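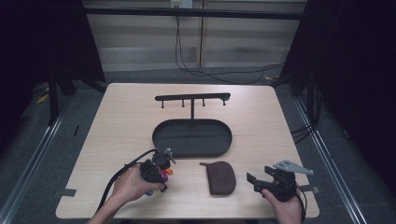

4 min read

Noddale presents Zusberg, a small collection for keeping the table in order

PLOTINTHORPE – Noddale, the maker of simple goods for the home, announces today the Zusberg collection. It consists of a hanging rack, an oval tray and a suede pouch with a zipper. The three pieces are sold together or one by one, and they will be in stores from April.

The collection was made for the small things which people carry every day and put down when they come home. Keys, earphones, a watch, a necklace, some coins, a card for the bus. In many homes these things have no fixed place, and so they travel between the kitchen, the bedroom and the pocket of yesterday's coat.

Before the design work started, Noddale sent a short questionnaire to its customers and received 502 answers. The company asked where people put their small things in the evening and how they find them again in the morning. The most frequent answer to the first question was "on the table." To the second question many customers wrote longer answers, and a few of them were quite angry.

"We had planned a piece of furniture for the wall, with drawers," says Rory Farquharson, head of product at Noddale. "Then we read the answers and we saw that people would continue to use the table. They like the table. So we stopped the drawers and we began to think about what can stand on it."

The rack

The rack is a horizontal bar on a single post. Both are black, and the ends of the bar are rounded. Four short pegs point down from the bar, with equal distance between them. In the first drawings there were more pegs, but when the bar was full the longer things became mixed with each other, and it was again necessary to untangle them. With four there is enough air between the things.

The single post was a matter of long discussion in the workshop. A rack with two posts is easier to make, but it closes the space under the bar and the hand must go around. With the post alone, a person can reach from the left side or from the right side.

The tray

The tray is a large oval, also in black, with a raised rim and a flat, matte interior. It is intended to stand in front of the rack and below it, so that what falls from the bar falls in the tray. Coins and rings stay inside the rim. The interior has no compartments. Noddale tested a version with three sections and the testers did not respect them, they put everything in the biggest one.

The tray can be used also without the rack. During the trial period some families moved it to the kitchen for the mail, and one tester kept it beside the bed. Noddale has no objection to this.

The pouch

The pouch is of dark brown suede, with a zipper and a rounded top edge. At one upper corner there is a small tab. When it is not needed, it lies flat on the table and takes little room. For a trip, or only for a day at the office, the contents of the tray can go in the pouch and come back in the evening.

Suede was chosen for how it feels in the hand. It needs a little care: please brush it with a soft, dry brush, always in the same direction, and do not wash it. If it becomes wet in the rain, it should dry slowly, far from the radiator. The color can become a little darker with the years. Customers who do not wish this may prefer to keep the pouch at home.

How to arrange the set

Noddale recommends to begin with an empty table. Take everything away, clean the surface and put first the rack, near the far edge. The tray comes directly in front. The pouch has its place before the tray, where it is easy to take. The black pieces were developed with a light wood tone in mind, but they go also with a white or a dark table.

After this, return to the table only the things which were used in the last week. The rest should go in a drawer or in a box. In the trial this was the most difficult step, and several testers asked if two weeks could be permitted. Two weeks are permitted.

For the daily use there is one habit to learn. The things are put in their place before the coat is taken off. The testers who did it in this order kept the table tidy until the end of the trial. The testers who took off the coat first did it also, but not every day.

Both the rack and the tray can be wiped with a damp cloth. Products with alcohol or sand particles should not be used on the matte surface, as they can leave shiny spots which are not possible to remove.

Availability

The first production is 3,000 sets. They can be ordered from the Noddale store in Plotinthorpe and from the company's mail order service, and they will be available in more than 60 home stores. Single pieces follow when the sets are delivered. Replacement zippers for the pouch can be ordered from the workshop, which also makes the repair if the customer sends the pouch by mail.

Prices will be communicated to the stores with the spring list. Stores which would like to show the complete collection can ask for a display table on loan.

About Noddale

Noddale designs and sells goods for the hallway, the kitchen and the bedroom. The workshop and the store are in the same building in Plotinthorpe, and visitors can see a part of the production in the morning hours.

Press contact

Noddale, press office, Plotinthorpe. Requests for samples and interviews with Rory Farquharson are answered in the order in which they arrive. Samples should be returned in the original box.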